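# Skernex two-finger gripper kit

I started selling these because people at our shared workshop kept asking for mine! The Skernex is a dark grey gripper with two curved fingers that you bolt to the end of a small hobby arm, and I've been building, breaking and rebuilding it on a bench between a lathe and somebody's kayak. If you've got a home-built arm (mine's a Jodik, which I put together from a kit of my own) and you're fed up with it dropping things, have a look.

## What you get

- The two fingers, the gear housing and the side plates, all ready to screw together
- 2 sets of finger pads, one with teeth and one smooth and rubbery
- A servo with its lead already crimped
- A bag of screws and pins, with a few extras (you WILL lose one under the bench)
- My printed instructions, which Kianoush Mohammadi has rewritten so that they make sense to people who aren't me

## How it goes together

An evening should do it if you've built anything like this before. Screw the plates up loosely, drop the gears in, then close the fingers by hand and check that the tips meet. If one finger arrives before the other you're a tooth out, so lift that gear, turn it one notch and try again. I got this wrong three times on my first build and blamed the servo every time.

Tighten the plates last. If you nip them up too early the whole thing binds and hums at you.

The finish is a bit rough and matt straight out of the bag. I quite like it that way, but it takes paint well if you want something smarter. Sand it first and keep paint off the gear teeth!

## Picking things up

Round things are where I'd begin, and pens and tubes are great practice. Open the fingers wide, bring them down either side and let the curve do the work. I fit one toothed pad and one rubbery one, which gives me a better hold than a matching pair, though plenty of people disagree with me and the pads swap over in minutes. For a first go, lay something bright at a slant across a bit of pale wood, so you learn to turn the wrist to suit it. The pink tube with the "1/2" on its black band is a favourite of mine for this.
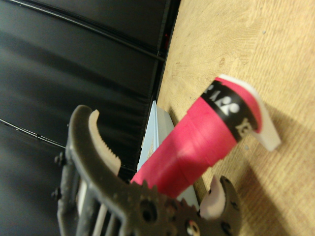
## Spares and postage

Pads are the bit that wears, so I keep both kinds in stock and they go out in a padded envelope. Gears I cut in batches, and the next lot is due in September. My own set has done 2,000 grabs on the bench and still meshes nicely, with a little more slop than it had when new.

The kit also fits the Tristska wrist plate, but you'll need the longer screws, so pop a note on your order and I'll swap them in.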